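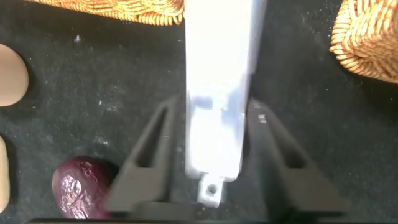
Sorting the Shared Kitchen

Storage failures in shared kitchens are mostly failures of return. An item leaves its place, is used, and goes back somewhere else. Hiwot Mekonnen, a storage planner at the design office Pavero, logged 386 such returns in a house of eight tenants in Postow. In 289 of them the item ended up on the nearest flat surface.

Her report sets the blame on distance. Tenants put a thing back correctly when its place was within one step of where they had used it. Past that, labels made little difference, and closed doors made the result worse.

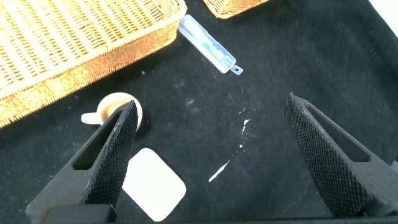

Open Containers

Lidded boxes need two hands and a clear surface for the lid. Open baskets need one hand. Sugeng Teoh, who fitted out the Postow kitchen, replaced the lower cupboard doors with pull-out shelves and set a basket on each. Depth was held to 18 centimeters, so that small items could not settle under large ones.

Woven sides let air through, a benefit for onions and a drawback for flour. Dry goods stayed in jars on the upper shelf. Cleaning supplies were moved to the hall.

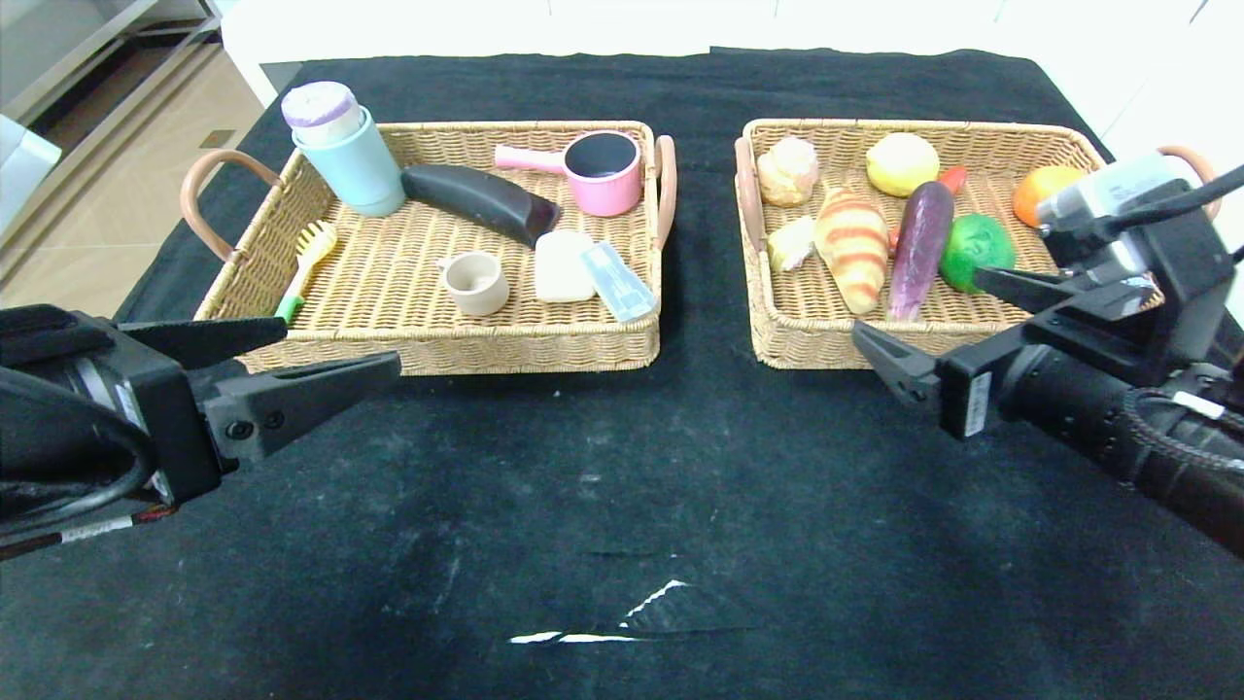
Mixed or Single Use

Planners disagree on whether a basket should hold one category. Heather Geddes favors strict division, with food in one basket and household goods in another. Mekonnen allows mixing when the items are used at the same spot: a cup and a sponge both belong by the sink.

The tenants settled on division for food and mixing for everything else. A second log is planned for January, after two rooms change hands. Teoh expects the shelf by the stove to need moving, as its runners collect grease and the left one already sticks.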